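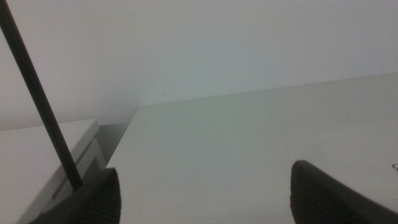
Según Zyanya Espinoza, la palabra «varilla» debería reservarse para lo que cabe entre dos dedos, y todo lo demás habría que llamarlo palo, vara o bastón; pocos hablantes, la verdad sea dicha, le harían caso, y los diccionarios tampoco son tan severos.

Se llama varilla, en sentido general, a toda pieza larga y delgada, de grosor más o menos constante, hecha de madera, metal, caña u otra materia. El término es diminutivo de vara, que viene a su vez del latín vara, y ha ido prestando su nombre a un sinfín de objetos domésticos – las varillas del paraguas, las del abanico, las de batir claras – que todos hemos tenido alguna vez en la mano.

Usos tradicionales

En el taller de Ayala, el artesano Nicanor Cárdenas preparaba varillas de avellano para cestos y jaulas, y las dejaba secar a la sombra desde agosto. Su cuaderno de encargos recoge 261 pedidos, muchos de ellos de vecinos que volvían cada año con la misma petición y, de paso, con ganas de conversar un buen rato.
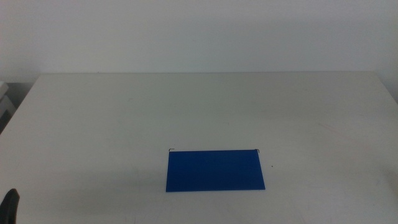 Mesa de superficie lisa y clara, junto a una pared.

Para comprobar si una varilla está derecha basta hacerla rodar sobre una superficie plana: si cabecea, está torcida. Cárdenas repetía la prueba dos veces, y apartaba las dudosas para tutores de tomateras, que son plantas agradecidas y no reparan en esas menudencias.

Véase también: Vara, Cestería, Abanico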